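Projects Hardware Datasets Budget Contact

Projects > Brolstead > Soft Goods Handling > README

25 July 2018, by Effie Rennie

# Brolstead Soft Goods: equipment plan and data card

This file goes with the Brolstead soft goods recordings. It covers what the data is, what hardware it was made on, and what we plan to buy for the second round. If you only want the purchase list, skip to "Planned purchases."

## Contents

- 112 episodes of grasping plush and long-pile items
- wrist camera video and gripper position for each episode
- `episodes.csv`, with one row per episode and a free-text note column

Object names in the note column are not consistent. "Fuzzy," "plush" and "fur" all mean the same group of items.

## Current hardware

We have 2 arms, both bought used through Nostex. Each carries a two-finger parallel gripper from Astix. The fingers are black with a matte finish. They were chosen for small boxes, before plush was on the task list, and the finger budget was set on that basis.

Long pile is the hard case for this gripper. The fingers can close on the fur alone and leave the body of the toy outside the grip, so a closed position reading doesn't say how much of the object is held.

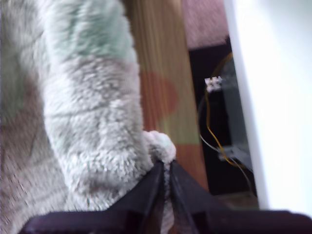 Murdo Sutherland asked whether we should put the whole amount into one force-sensing gripper and keep the old fingers on the second arm. He pointed out that spare fingers are cheap to order later, and a sensor is hard to get approved once the year is half gone.

We looked at that. A single sensing gripper would leave the two arms with different hardware, and episodes from one could not be pooled with the other without extra labeling. The plan below keeps them matched.

## Planned purchases

| Item | Supplier | Qty | Status |
|---|---|---|---|
| Soft finger pads, pair | Astix | 6 | quote received |
| Wrist camera, replacement | Nostex | 2 | quote received |
| Force sensor, wrist mount | Tennant | 2 | waiting for quote |
| Cable clips, bag of 40 | any | 1 | buy locally |

Pads are a consumable and go under supplies. Sensors and cameras go under equipment and need a signed form. Please don't put both on one order; the last one came back.

## Timing

Pads and cameras can be ordered now. The sensors wait until November, when the new equipment line opens. If the Tennant quote comes in over the line, we buy one sensor for bench tests and leave both arms as they are.

## Known gaps

- No force data in any episode.
- Pad wear is not logged. Round two will add a column for it.
- Shipping is missing from all the quotes so far.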